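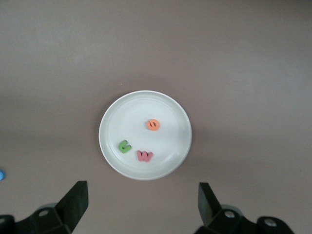 *Foam letters on a plate, seen from the gripper's own camera at the Lestetti lab.*

I'd been at Lestetti for maybe ten minutes when Fanni Oláh asked me which letter I'd grab first. The pink W, obviously! It has all those nice edges. She grinned and told me the W was the one that gave them fits for months.

Her group works on a method they call Draltumier, and the idea is easier than the name. Most robots learn to grab things by copying people, over and over. Draltumier lets the arm copy a person for a while, then makes it guess, before it moves, how likely it is to fumble. If the guess is bad, it shifts its wrist and looks again (I do the same thing with my contact lenses).

They've logged 3,138 grasps so far. Lalit Shukla, who keeps the numbers, pulled out the comparison I wanted: over 849 tries with foam letters, the old copy-only version got 689. The new one beat it, but he won't give me a figure until the October runs are in, and no amount of begging helped.

What I liked best was the pausing. The fingers come in, stop, tilt a hair, and go. Jolán Balogh thinks it wastes time and wants the second look cut to a fraction of a second. Fanni wants to leave it alone. They were still arguing about it when I went to find my coat.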